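October, morning

The equipment budget for the coming year was reviewed at the Castcombe office. The Denen allocation stands at 3,979 dollars, of which 500 is held back for replacement parts. Rodel Lumbao presented the quotation from Onuoha for further hand-held grippers and asked that bushings be listed as a separate line. I agreed. The earlier order placed them under general hardware, and the cost could not be traced afterward.

Cloth handling remains the first use to be funded.
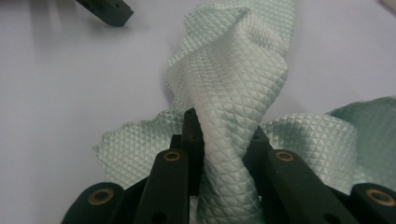

Textured cloth held in the gripper, Flistari bench work.

The Flistari plan calls for 27 cloth samples. Quilted fabrics such as the pale green one are to be kept on the list, although Mr. Lumbao would prefer to begin with flat weaves. Additional samples were quoted at 113 dollars for the set -- delivery not included. I have asked for a revised figure in writing.

The decision on a second bench is deferred until that reply is received.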